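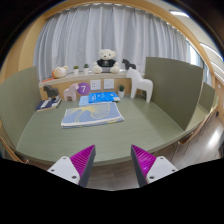
Ertuğrul Bozkurt thinks I gave up on the night bus too early. He wrote after my last post to tell me that the 92 is fine once you stop getting on at Grornholm station and walk back one stop, where it's still half empty and you can get a seat by the door.

I tried it on Sunday. He's right about the seat. The walk is up Thakur Lane, past the shut garage, and the pavement stops halfway so you cross over and then cross back again. I got on with 13 other people, most of them coming off shift at the hospital, and we were at the bridge in good time.

My complaint was never really the crowding, though. It was the timetable. The train from Heleck gets in at four minutes past eleven and the bus leaves at five past. If you're in the front carriage and you don't mind running, you'll make it. If you're at the back, or you have a bag, you wait until midnight in a shelter with no light.
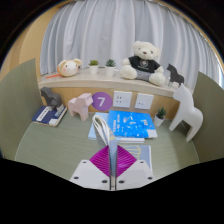 I wrote to the bus company in June and got a reply saying the times were set to suit the Prultum end of the route, where drivers change over. I can understand that. Moving the whole thing by five minutes would presumably upset somebody else's connection. But the bus then sits at the bridge with its engine off, and both times I've timed it the wait was longer than five minutes, so there is some slack in there already.

My sister says I should get a bike. I had one, and I don't fancy the hill in winter. 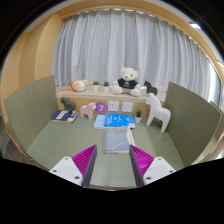 The other choice is the earlier train, which means leaving choir before the last piece. I've done that for 2 weeks now and I don't like it. You have to climb over the altos, and the door bangs however carefully you close it.

So for the moment I'm walking back to Ertuğrul's stop when the train is early and waiting in the shelter when it isn't. I've bought a small torch for the shelter. I'll write to the company again before the winter timetable comes out, and this time I'll put in the waiting times at the bridge.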